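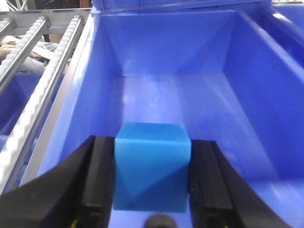 Trinerdale Track Club, minutes of the June meeting. Opened at 7:05 p.m. in the room over the equipment store. Minutes of the last meeting were accepted after one correction: the club did not "agree" to new uniforms, it agreed to look at prices. The supplier's color name, "glacier," was read out again and meant as little as it did in May. Members settled on describing it as a light blue, close to the blue of the cube between the two black fingers, and asked that the order form say so in plain words. One member doubted the color would look the same on a singlet. A cloth sample will be requested before any money is paid.

1. Results at Dollow
The head coach's report called the Dollow meet "encouraging." Several members asked what was encouraging about it. The club entered 16 athletes and came home without a relay medal for the third year running. The report blamed the wind on the back straight. It was pointed out that the other clubs ran in the same wind. The coach replied that two juniors ran personal bests in the 800 meters, and this was noted. The report was received but not endorsed. Splits for all events to be sent round before the next meeting.

2. Timing system
Indix has offered the club a trial of its timing system for the fall season. The brochure promises results "in moments." Nothing in it says what happens when it rains, or who pays if a transponder goes missing. The fee after the trial is $805 for the season, setup not included. Moved to accept the trial. Motion failed, four to five. Moved to write to Indix asking for the full cost on one sheet of paper. Carried.

3. Equipment store
Members were told that the store would be "much tidier" by spring. It is summer. The cones and relay batons are still on the floor by the door, and the starting blocks have not been checked for missing pins. Storage bins were discussed at some length. A member asked whether buying bins had ever made anyone put anything away. No reply is recorded. Agreed to sort out what the club owns first and price bins second.

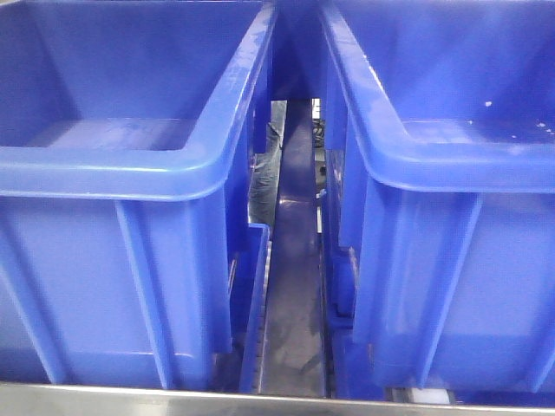 Two blue plastic storage bins, side by side.

4. Pavliuk Cup
The organizers want a commitment from us now for next year, with the entry list to follow. Last year's schedule changed twice in the final week and the long jump started before our jumpers had been called. The organizers say this has been fixed. They have not said how. Decision held over until a written schedule is received. Entries stay open for 30 days after that, so there is no rush.

5. Other business
Complaint received about cars parked across the gate on training nights. A sign was suggested. There is already a sign.

Closed at 8:50 p.m.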